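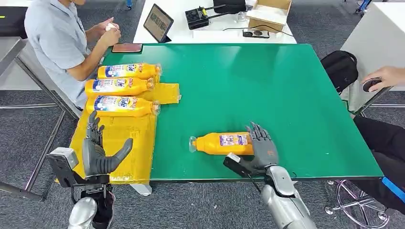
Peut-on stocker un flacon de liquide vaisselle couché ?
Un flacon neuf, plein et dont le bouchon est bien serré peut rester couché, à plat sur un carton, le temps du transport et du stockage. Une fois ouvert, il se range debout.

COMMUNIQUÉ DE PRESSE
10 décembre

Skimelwood adopte le carton à plat pour son liquide vaisselle Ima

Skimelwood, fabricant de produits d'entretien pour la maison et les collectivités, modifie le conditionnement de sa gamme de liquide vaisselle Ima. Les flacons en plastique, jusqu'ici livrés debout dans des caisses à croisillons, seront désormais couchés les uns contre les autres, séparés par des feuilles de carton. Le changement concerne les livraisons aux magasins, aux cantines et aux grossistes. Le flacon, l'étiquette et la formule restent les mêmes.

Le nouveau carton contient 24 flacons répartis sur 3 couches. Dans chaque couche, les bouchons sont tous tournés du même côté, ce qui permet à la personne qui déballe de saisir les flacons par le corps et de les redresser directement sur l'étagère. Les croisillons intérieurs disparaissent. Les feuilles intercalaires, en carton non imprimé, peuvent être pliées et jetées avec la caisse.

L'ancien modèle posait un problème de hauteur. Debout, les flacons laissaient un vide au-dessus des bouchons, et les caisses du bas de la palette s'affaissaient à cet endroit. Plusieurs clients avaient signalé des bouchons fendus à l'arrivée. Couchés, les flacons portent sur toute leur longueur et la caisse est plus basse.

« Nous avons d'abord cherché une caisse plus rigide, puis nous avons essayé de coucher les flacons dans la caisse existante. La hauteur ne convenait pas, il a fallu redessiner l'ensemble », explique Costel Ristić, responsable du conditionnement chez Skimelwood. « Le point à surveiller était le serrage du bouchon. Un flacon mal fermé ne se remarque pas debout. Couché, il tache le carton en une nuit. »

Le contrôle du serrage a donc été déplacé en fin de ligne, juste avant la mise en carton. Les flacons y sont couchés à la main, sur une feuille de carton, et laissés en attente avant d'être rangés dans la caisse. Ceux qui laissent une trace sur la feuille sont écartés et refermés.

Un essai a été mené en novembre dans 19 magasins de l'enseigne Cevetti. Les équipes ont reçu les deux types de carton et ont noté l'état des flacons à l'ouverture, ainsi que la facilité de mise en rayon. Les remarques ont surtout porté sur l'ouverture de la caisse : la bande prédécoupée se déchirait de travers quand on tirait trop vite. Elle a été élargie. Une flèche imprimée sur le côté indique aussi le sens des bouchons, à la demande de plusieurs magasins.

« En réserve, on manque de hauteur plus que de surface. Une caisse basse passe sous la dernière étagère », indique Umut Erdem, chargé de l'approvisionnement chez Cevetti. « Pour la mise en rayon, il faut prendre l'habitude de relever chaque flacon, étiquette vers l'avant. Les équipes ont gardé ce format après l'essai. »

Les caisses et les feuilles intercalaires sont fabriquées par la cartonnerie Çınar, qui fournit déjà les emballages d'expédition de Skimelwood. Les anciennes caisses à croisillons seront utilisées jusqu'à épuisement du stock. Les deux formats pourront donc se trouver sur une même palette pendant quelque temps. Ils ne doivent pas être empilés l'un sur l'autre.

Consignes de stockage
Conserver les cartons fermés à l'abri du gel et du soleil direct.
Respecter le sens indiqué par la flèche.
Ne pas recoucher un flacon entamé.
En cas de fuite, retirer la feuille de carton souillée et essuyer les flacons voisins avec un chiffon humide.

Les références de commande sont inchangées. Les clients qui souhaitent continuer à recevoir des flacons debout, notamment pour les distributeurs muraux des cuisines collectives, peuvent le préciser à la commande.

Contact presse
Skimelwood, service communication
Des échantillons du nouveau carton sont disponibles sur demande.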